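How long does the county coroner take to send a report?

Ngozi Osagie
My uncle passed in May and the coroner's office in Borncombe still has the case as "pending." I call, I get voicemail. His insurance won't budge without a cause of death. Is this normal, or am I being ignored?

Blažena Kuruc
So sorry! Ours took 60 days, and most of that was toxicology. Ask for a "pending" death certificate meanwhile (the bank took ours, the insurer wouldn't).

Oduor Kariuki
Call before 10 a.m. and have the case number ready. I got mine 2 days after I finally reached a person.

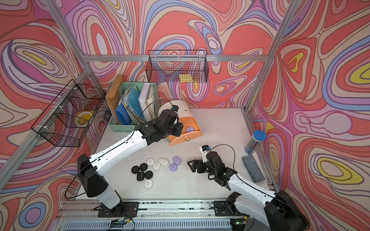 Two arms over a white tabletop, colorful walls

Dalibor Šindelář
depends on the county

Related
Who can request an autopsy report?
Copies of a police report in Prorevberg
Next of kin lives out of state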